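Cutting back on salt, first month

My doctor's nurse, Dineo Maluleke, called in September with my lab results. My potassium and kidney numbers were fine. My blood pressure wasn't, and it hadn't been at the two visits before that either. She asked me to try eating less sodium before we talked about changing my pills, and to keep a food log until the next appointment.

The target she gave me was 2,000 milligrams a day. I had no idea what I was eating before that, so I spent the first few days writing down everything without changing anything. I was over the target by lunch on most of them. Potato chips weren't the problem, which surprised me, as I had been feeling guilty about chips for years. Bread was the worst of it, then canned soup, then sliced turkey. The turkey I had been buying as the healthy choice.

I kept the log in a notebook. My friend Siyabonga Shezi uses an app and likes it, but I found I skipped entries when I had to search for each food. With the notebook I wrote the number off the label and moved on. When there was no label I looked it up at night, and sometimes I guessed.

Breakfast was the easy meal. I switched to plain oatmeal with fruit and stopped thinking about it. Lunch took longer to sort out. I now cook a pot of beans from dry, with onion and a bay leaf, and eat it over rice for 4 days. I add vinegar at the end, and that does most of what the salt used to do.
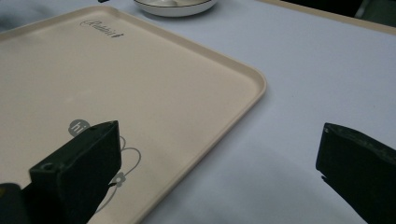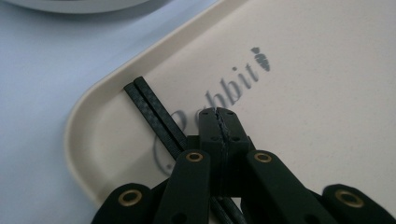
Same tray both times, with the Rabbit name on it.

Dinner depends on who is cooking. When we eat at Forough Tehrani's place I don't ask what's in the food. I eat a smaller plate and write down a guess. Restaurants are harder – the one time we went out in Carroll I ordered grilled fish with the sauce on the side, and it still tasted very salty to me. A month ago I don't think I would have noticed.

I did have a bad stretch in the second week. I was tired and had a mild headache for a couple of days, and I called the office to ask. Dineo had me check my pressure standing up and sitting down and told me to drink more water. It passed. If you take blood pressure medicine, call someone before you change your diet by much. Also ask before buying salt substitute. Many of them are potassium, and that isn't safe with some pills or with kidney trouble.

My home readings are a little lower than they were. They jump around a lot, so I'm not reading much into it yet. I take them in the morning before coffee, sitting down for 5 minutes first, and I bring the cuff with me next visit so the office can check it against theirs.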